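3. Cloth type, folding and drying in the diary households

3.1 What counted as a cloth

The diary asked each household to record every reusable cloth that touched a kitchen surface, a dish or a pair of hands during the study period. Sponges and paper towels were left out because they were covered by a separate form. Households in Trernik and Melex used different words for the same items, and in the pilot this caused more trouble than we had planned for. A "dishcloth" in Trernik was usually a thin cotton square kept at the sink. In Melex the same word often meant a larger towel used for drying plates. We therefore dropped the local names and sorted entries by material and by main use.

Four material groups were kept: woven cotton, cotton terry, microfiber, and mixed or unknown. Respondents sorted their own cloths with the help of a printed card. When the care label had been removed or could no longer be read, they were told to choose the last group instead of guessing. Tianyou Xu and Aba Asamoah went through the written comments separately and moved an entry to another group only when both agreed. Color was recorded too, at first only to help respondents keep track of which cloth they were writing about. It proved useful later, as many households gave a color to each job and kept to it for the whole period. Blue was most often the color for counters and tables, and this was true in both towns.

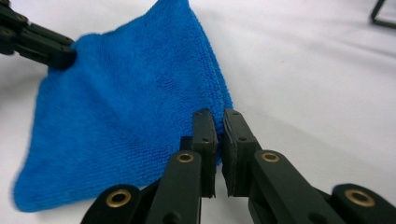

3.2 Diary entries and response

A total of 494 households returned at least one diary page, and these pages held 2542 usable entries. An entry was usable if it gave the cloth, the task, and what was done with the cloth afterward. Entries that gave only the task were removed. Each household was asked to write for 13 weeks. Response fell off in December, when many families were traveling or had guests, and we did not try to fill in the missing pages.

A further 43 households returned the diary with the cover sheet missing. They could not be matched to a town and were set aside. Their pages were read for the comments but do not appear in any of the comparisons below.

Dale Fraser checked the paper diaries against the typed records. Most of the errors found were in the time of day, where morning and evening had been swapped. These were corrected from the paper copy. Errors in material were few and did not favor one group over another.

3.3 Folding before drying

We expected that most cloths would be left where they were last used, in a heap by the sink or over the faucet. The entries show a more mixed picture. In Melex, folding a cloth before putting it aside was the usual practice for terry and microfiber, and it was less common for thin cotton. In Trernik, folding was tied to the person more than to the cloth. A respondent who folded one kind tended to fold all of them, and comments from these households often mentioned a parent or grandparent who had done the same.

Folding once or twice and then hanging was the most common form. Folding into a square and laying it flat came second. Very few respondents rolled their cloths.

Figure 1. Folded blue microfiber towel, hanging.

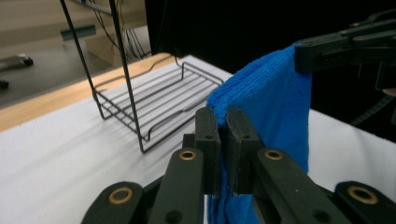 Drying time was the subject on which respondents wrote the most, and it is also the one on which their answers are hardest to compare. "Dry by lunch" means little without knowing when the cloth was hung or how wet it was. We asked for the state of the cloth at next use, in three steps: dry, damp, or wet. Thickness matters a great deal in reading these answers. A towel that is folded and then hung, as in Figure 1, comes down as a thick, doubled layer with a rounded fold along its side, and several respondents wrote that the inside of such a fold was still damp when the outer face felt dry. The same cloth could then be entered as dry by one member of a household and damp by another, depending on where each had touched it. Where two answers were given for one cloth on one occasion, we kept the wetter of the two.

With this rule in place, cloths hung in a single layer were more often dry at next use than cloths hung folded. The difference was clear for terry and for microfiber. It was small for woven cotton, which dried between uses in most kitchens however it was left. Households with a window over the sink reported fewer damp cloths in every group. We had no measure of air temperature or humidity in the homes, so we cannot say how much of this was due to the window itself.

3.4 Where cloths were kept

The place where a cloth was kept between uses was recorded as a free answer and coded afterward by Lihua Qin. The main codes were sink edge, faucet, oven handle, hook, rack, and flat surface. A seventh code, "drawer or cabinet," was added after the first round of reading for cloths that were put away between uses and were not simply clean spares.

Racks were mentioned more often than we had expected. Many of the racks were made for dishes, and respondents used them for cloths when the dishes had been put away. Some wrote that they laid the cloth over the top rail, and others that they set it folded on the surface beside the rack so that it would be at hand for the next load.
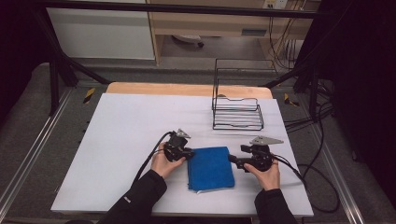
In homes where the rack stood on the counter all day, it served as a general place for anything damp, including bottle brushes, gloves and lids. Homes that stored the rack in a cabinet were more likely to keep cloths on the oven handle. The oven handle was in turn the place with the fewest reports of a damp cloth at next use. We take this with some caution. Households that hung cloths there also washed them more often, and a cloth fresh from the laundry was entered as dry whatever its place had been the day before.

Cloths on a flat surface were the ones most often reported as damp, and they were also the ones most often described as having a smell. The two answers came together in both towns. Smell was not asked about directly, so these reports come from the comment lines only, and a household that wrote no comments cannot be taken as one where cloths did not smell. Deming Lü's earlier pilot in Melex used a direct question on smell, and we plan to return to that wording in the second round of diaries.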